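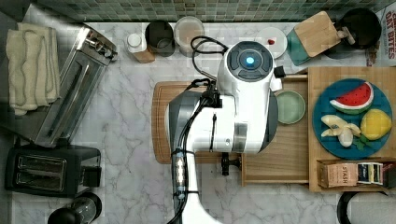 A marble kitchen counter with a cutting board, a wooden tray and a plate of toy fruit.

Toy food is any imitation of something to eat that is made for play. It turns up in play kitchens, in nursery classrooms and quite often on the family counter, where a toy lemon may spend the afternoon next to the real tea. Fruit is the most common kind, with bananas, lemons and wedges of watermelon among the old favorites, probably because even a very small child can tell them apart by color and shape.

Materials
Toy food is made from wood, felt, plastic or papier-mache. Wooden pieces last longest but chip at the corners, and felt ones are soft and quiet - a mercy to anyone who has stepped on one in the dark. The Medina range, sold by the toy maker Grimus, had 38 pieces in its full set, six of them fruits.

Serving and storage
Children like to set the pieces out on a real plate or tray, much as a grown-up would for guests, and a small bowl nearby is nearly always put to use as well. Between games the set can live in a basket or a shallow box, and families with a great deal of it (collections of 100 pieces are not unheard of) often sort the fruit from the cakes and breads.

See also: Play kitchen; Tea set; Wax fruit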